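Week 5 handout - Automation on the floor, and who it lands on

Okay, so last week we did the money side of the Brallwood case, and I promised we'd get to the people this time. Quick recap if you missed it: Brallwood brought in the Jindo sorting system in March, at a site handling 2,000 orders a day, with 33 people on the day shift. Everyone kept a job. Hardly anyone kept the same job!

I find that second part far more interesting (I've been banging on about it for years, sorry). Pickers became minders. They sit, watch, clear jams and fill in fault logs. Plenty of the work around automation looks like this now - people at desks, with bins and gear close by. 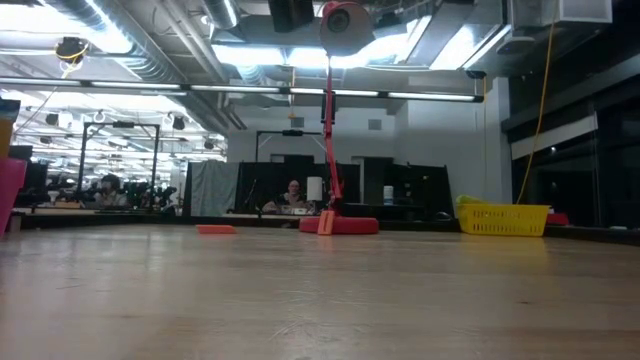
One of the former pickers, interviewed for the Bosport report, said the new job was easier on her knees and harder on her head, and that she missed having someone to yarn to while she worked. Her supervisor reckoned training had been fine. Keep both in mind when you read section 3, where the fault logs run to more than 400 entries.

For the tutorial on 20th September, please bring:

Your notes on Kaewmanee, chapter 2 (skip the appendix, it's dull)
300 words on one task that changed at Brallwood, and who got a say in it

Handwritten is fine - just make sure I can read it.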